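3.2 Data collection

The folding task was the second of the two tasks set for the student teams. Each team was given the same two-arm cell, the same set of garments and the same time slot in the teaching lab, and had to record demonstrations that could be used to train a single policy. The garments came from a donated lot and had not been sorted by size. Teams were told to use them as they were, creases included.

A trial starts with one garment on the table and both arms in the rest pose. The operator moves the arms by hand control, and the software, which the course calls Otell, stores joint positions and gripper commands along with the video streams. The operator ends the trial with a foot pedal. A trial that ran longer than 35 seconds was stopped and thrown out. Over the course of the term the teams recorded 3295 trials, and 300 of these were set aside for testing before any training was done. The split was made by recording session, so no session appears in both sets.

Most failed trials in the first weeks came from poor grasps. When the fingers closed too high they missed the cloth, and when they closed too low they pressed on the table and tripped the force limit. Two of the teams, Curkley and Ung, dealt with this by asking operators to go for a corner or a place where the cloth had already gathered, where there is more material standing up off the table. Figure 4 shows a grasp of this type as seen from the wrist.

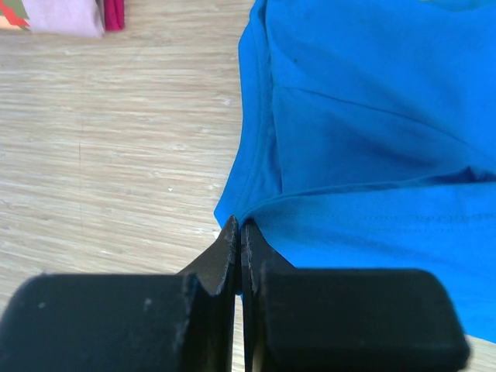 Figure 4. Wrist camera view of a corner grasp. A small bit of the blue garment is held between the fingertips.

The wrist view is good for judging the grasp but poor for judging the fold. Large parts of the garment are outside the view, and the fingers take up much of the lower half. Students who trained on wrist video alone got policies that grasped well and then moved the cloth in the wrong direction. Adding the fixed view fixed most of this. It gives the position of both arms and the overall lie of the cloth at the cost of detail near the fingers, as can be seen in Figure 5.

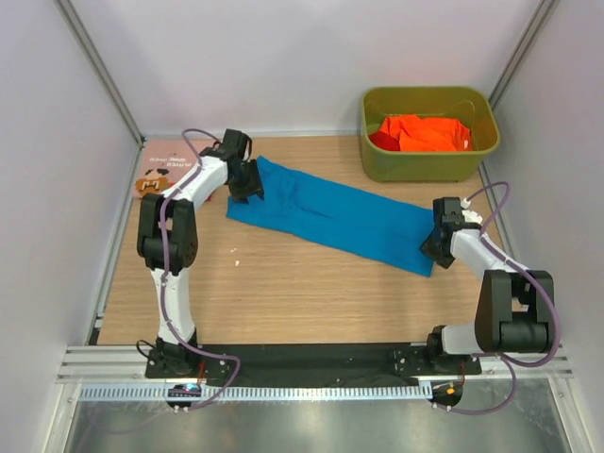 Figure 5. Fixed camera view of the cell, with both arms reaching toward opposite ends of the blue cloth.

Other objects were allowed to stay on the table during recording. The course rules asked only that the middle of the table be free for the garment. The Brarkar team moved the extra objects to new places between sessions, while the other teams left them where they were for a whole session. We did not label these objects and they play no part in the scoring.

Every trial was checked by a student from a different team, who watched both views and marked the trial as a pass or a fail. A pass needed the garment to be folded with its edges lined up and both grippers open and clear of the cloth at the end. Where the checker was unsure, the trial was marked as a fail. Failed trials were kept in the data with their label, and teams could choose whether to train on them. The effect of this choice is covered in Section 4.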